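The Blue Caddy

by Sabina Trnka

The computer had come from the front office of Jarnholm, where it had run the payroll. When the office closed, the people at Garner bought the desks and the shelving and did not want the computers. Ultan Ó Riain paid 25 dollars for the last one. He signed a slip for it and carried it out past the empty reception desk.

Before the closing there had been 352 people on that payroll, and he had been one of them. He had worked 23 years in shipping.

He took it to the bench at Fester, the repair shop on the canal road, where he had started in October. Mugo was already there, eating a pear. She asked what was on it and he said he didn't know. She asked what he hoped was on it and he went to hang up his coat.

The hard disk was in a blue plastic caddy, the kind that comes away without a screwdriver. He had handled a few of them by then. He liked that the board was on the outside, green, with the gold pins in their row. It looked like something a person could read if he was taught how.
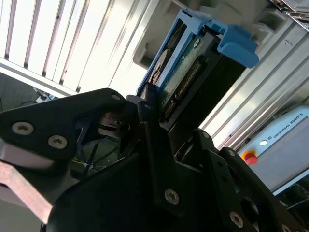
Leave it alone, Mugo told him. Wipe it or shelve it, but don't go reading through it, because a payroll is other people's business and you will find out what the man next to you made.

"I know what he made," Ultan said. "He told everybody."

She finished the pear and wrapped the core in a receipt.

He was not interested in the money. In the last week someone had written a letter to all of them, and it had gone up on the wall by the time clock with no name at the bottom. It was a good letter. It said the things that had been true about the place, the heat in the summer and the singing on the late shift, and it did not ask for anything. He had wanted to know since then who wrote it. The wall was painted over now.

A letter like that had to be typed somewhere. There were not many machines in the building.

He spent the afternoon with the case open. There was dust in his cuffs when he washed up. Mugo took two calls, sold a keyboard, and went to the bank. When she came back he was still sitting there and had his glasses up on his forehead.

"Well?" she said.

"I haven't plugged it in."

"You had two hours."

"I know it."

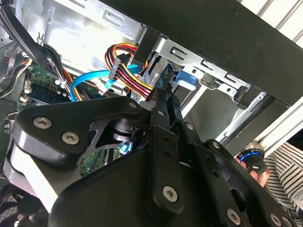
What Mugo Said

She said her mother had kept a tin of letters and had burned them one morning in the yard. Mugo was 12 and was angry about it for years. Later she decided that her mother had read them all first, and that was all right. The person who wrote the letter by the time clock could have signed it. It was one more line.

Ultan said maybe they were afraid.

"Of what? You were all fired."

He thought about that. He had a list in his head, and it was short. There was a woman in accounts who used to lend him paperbacks. There was the night foreman, who had a good hand and had once been going to be a priest. There was the man next to him, who told everybody everything and would surely have told them that.

If it was the woman in accounts he would want to call her, and he had no reason to call her.

He set the wiping program up on the shop's old laptop and read the instructions twice. The fee for a wipe was on the card by the register. He put his own money in the drawer and wrote himself a ticket, and Mugo watched him do it and said nothing.

Then the blue handle was taken hold of.

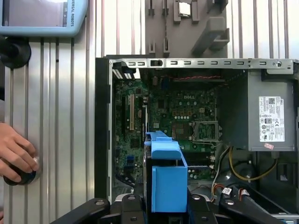 Reading time: 3 minutes

The wipe ran past closing. Mugo went home and left him the keys. He swept the floor and ate the crackers she kept behind the printer paper.

When the program said it was done, he wrote the word "clean" on a strip of tape, and the number of the ticket, and put the strip where the next person would see it. He turned off the lamp and locked up.

On the walk home he went over the letter again. He found that he still had most of it, up to the part about the singing, and he said that part out loud on the bridge.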